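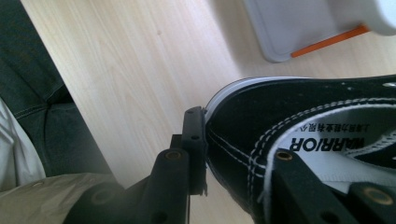
Prepared by Oi-ling Ho, Demonstration Data Office, Sulidmont Institute
Last revised 25 August 2023

Frequently Asked Questions: The Footwear Handling Collection

These answers are intended for partner laboratories, prospective operators and reviewers of the Flivgate program. They cover the footwear portion of the collection only. Questions on kitchen and laundry tasks are answered on separate pages.

What is the purpose of the collection?

The Institute gathers examples of people handling ordinary household items so that a learning system can be trained to perform the same tasks. The footwear portion concerns picking up shoes and setting them on a small rack. Operators carry out the task with gripper devices held in the hand, and the recordings are used to train control policies for two-finger grippers.

Why are operators asked to use a gripper instead of their bare hands?

A bare hand can do many things that a two-finger gripper cannot. An operator who works through the device is held to the same limits as the machine that will later learn from the recording, and the grasps that result are ones the machine can attempt. Operators should not steady a shoe with a free finger or push it into place with the wrist. Episodes in which this occurs are marked and set aside.

How large is the footwear portion?

The current plan calls for 3000 accepted episodes. Of these, 800 had been accepted by the end of July. Rejected and repeated episodes are stored separately and are not included in either figure.

Which shoes are used?

Canvas sneakers are used in both high-top and low-top styles. Canvas gives under the finger pads, while a rubber toe or sole does not, and a useful set of examples must include contact with both. Operators may bring their own shoes with the approval of the session lead. Shoes should be clean enough to place on a tabletop, but they need not be new. Light dust and ordinary wear are acceptable.

What counts as one episode?

An episode begins when both devices are clear of the table and the shoes. It ends when both shoes rest on the upper shelf of the rack, side by side, with their toes facing away from the operator, and the devices have been withdrawn. A shoe that is dropped may be picked up again within the same episode. The operator should not restart, as recoveries of this kind are of particular value in training.

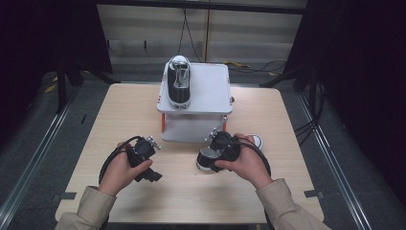
One sneaker on the rack and the second at the operator's right hand.

Must the operator use both hands?

Both devices are worn throughout, and either may be used for a given shoe. The idle hand should stay in a natural position clear of the rack. Operators should not alternate hands merely for variety; the session sheet states which starting layout is to be used, and the choice of hand follows from it.

How are the shoes arranged before each episode?

The session sheet lists 8 starting layouts. Shoes may begin upright or on their sides, together or apart, and at different angles to the table edge. The Tseng scheduling tool assigns a layout to each episode. Operators may not substitute one layout for another, even where the assigned layout appears difficult.

How are episodes reviewed?

Each episode is reviewed by one person who did not record it. The reviewer checks that the start and end conditions are met and that the device readings are complete. In July, 173 episodes were returned for repetition. The most frequent cause was an early ending, with the operator stopping the recording before the gripper had left the shoe.

Are operators identifiable in the recordings?

Hands, sleeves and parts of clothing may be visible. Operators are asked to remove badges and jewelry before a session. Names are not attached to released episodes.

How may a laboratory request access?

Requests should be submitted through the Istix portal and should state the intended use, the persons who will have access and the expected period of use. Partial releases are available to laboratories that require only accepted episodes.

Related items
Flivgate Operator Handbook
Session Sheets and Starting Layouts
Istix Portal: Access Request Form
FAQ: The Laundry Collection

Shared 8 times | 0 comments

Contact the Demonstration Data Office | © 2023 Sulidmont Institute | Back to top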